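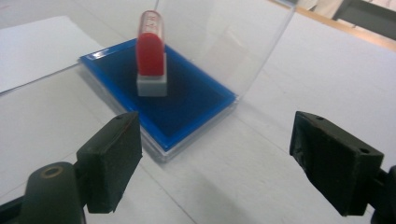 *Attachment 1: red-handled stamp on the blue pad, clear lid up.*

**Ticket 719: received stamp printing faint on one side**
Site: Odthorpe, front office
Raised by: Sumaiya Dissanayake
Assigned to: Lakmal Wanigasekara
Status: closed

**Problem as reported**

The stamp prints well on the right and hardly at all on the left. The last few letters of the office name can be read, the first few can't. Started in September. Delivery notes have been going to Droststead with half a stamp on them and Parveen Munshi has sent 13 back.

**Log**

**09:20, Lakmal.** Asked Sumaiya when the pad was last inked. She thinks spring. Asked her to try the stamp on plain paper, with a folded newspaper underneath.

**09:45, Sumaiya.** Tried it. Slightly better, left side still weak. I press quite hard already.

**10:10, Lakmal.** Please don't press harder, it only spreads the edges. Wipe the rubber with a damp cloth (no spirit), let it dry, and put 8 drops of ink on the pad, mostly along the edges. Close the lid and leave it until after lunch.

**13:30, Sumaiya.** Done. Kasun Akanda says the old pad in the post room did the same thing and they turned it round every week.

**13:40, Lakmal.** Worth doing. If the stamp always goes down in the same spot, that spot dries out first. Test again on a plain white sheet next to the pad, with the table cleared.

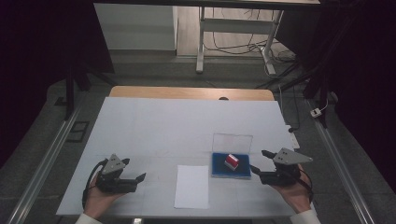 *Attachment 2: test table, plain sheet to the left of the open pad.*

**14:15, Sumaiya.** Five prints. The first was too wet and smudged, the other four are even from left to right. All the letters can be read.

**14:25, Lakmal.** Good. Blot the first print on scrap each time until the ink settles.

**Cause:** pad dry on one side, some paper fluff on the rubber.

**Fix:** rubber wiped, pad re-inked, pad to be turned every week.

**Still to do:** Sajib Cassim to order a spare pad, same size, blue. Sumaiya to re-stamp the returned notes and send them back to Parveen. Keep the lid shut when the pad isn't in use.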